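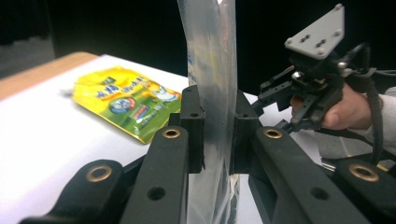

Hand-held gripper build — are flat pads a dead end?

Posted by Mwanahawa Nyamweya, May 17, 2020

I've been at the flat pads again and I'm less convinced by them than when I started. The plan, for anyone who missed my earlier posts, is a pair of hand-held grippers with curved fingers, built at the Tunby shared workshop, to find out what the finger shape can cope with before I spend money on motors. Stiff things are easy. Thin film is where I have doubts. With a clear plastic bag pinched between the two black pads, it squashes into a narrow strip and bunches up underneath, and I can't tell by looking whether I've got one layer or four. The Escobar plans I started from say flat faces will do for "all household items". I'd like to know whose household.

I have done 90 pinches with the bag so far and dropped it on 9 of them. Snack packets I haven't tallied yet. Has anyone got flat pads to behave, or should I be cutting new ones?

Ignacio_S wrote:
One in ten is pretty good for hard pads. What were you hoping for? My first set couldn't hold a sock.

mwana_n wrote:
I was hoping for something I could put on a machine and walk away from. One in ten means I'm standing next to it all day picking bags up off the floor, and I can do that without a robot.

tasudum_fan wrote:
Stick some rubber on them. Bicycle inner tube, contact glue, done in ten minutes. I've had it on my Tasudum arm since August and it picks up carrier bags, bread bags, the lot.

mwana_n wrote:
How many goes before it peels? And is that a count or a feeling?

tasudum_fan wrote:
A feeling, but a strong one. I've reglued it once. Maybe twice.

afroza_w wrote:
I'm going to disagree with the rubber. It grips, yes, but then the bag won't let go, and you end up flapping the jaw about like you've got tape on your fingers. Bare flat pads release cleanly. If you mostly want to move things and put them down somewhere particular, I'd put up with a few drops.
I'd look at the pivots first. Those brass rings on the arms look smart but mine wore oval and then the tips stopped meeting square. You get a wedge-shaped gap, and a wedge is hopeless on film. Shut the jaw on a strip of paper and pull it from each side. If it slides out easier one way, it isn't the pads at all.

Ignacio_S wrote:
Mine never wore oval. How hard are you squeezing it??

afroza_w wrote:
Normally. Mine were cheap ones.

mwana_n wrote:
Paper test done. Left gripper holds evenly. Right one lets go at the front, so that's one to Afroza, annoyingly. I'll shim it and start the count again. I still don't believe the pivots explain all nine, as a fair few of those drops were with the left.

JH_bench wrote:
Can I ask the boring question. You're holding these yourself. Your wrist is making little corrections all the time and you won't know you're doing it. Put the same fingers on an arm and your nine will be a lot more than nine. I did 1,080 cycles on a Jenatier base last year with fingers that felt lovely in the hand, and they were rubbish once bolted down.

mwana_n wrote:
That's my worry too, and I've not seen a good answer to it anywhere. People post the hand-held numbers and go quiet after that. Do you still have your log?

JH_bench wrote:
Somewhere. It's by object, not by finger shape, so don't get excited. Bags were the worst, then anything shiny.

tasudum_fan wrote:
You lot could talk anyone out of building anything. Glue the rubber on!

mwana_n wrote:
Fine. Rubber on the left, bare on the right, shim in, same bag. If rubber wins I'll say so in this thread.

Reader comments

Yolanda Nieto: Does the bag get creased after a few goes? I'd think a new one behaves differently from one that's been pinched all afternoon. Using the same bag might be flattering your figures.

Mwanahawa Nyamweya: Good point, and no, I hadn't allowed for it. I'll swap it every 6 pinches.

Julián Herrero: Found the log. Half of it is in pencil. Will type up the bag rows when I get a chance.

Contact the moderators | © Tunby Workshop Forum, posts remain the property of their authors | Back to top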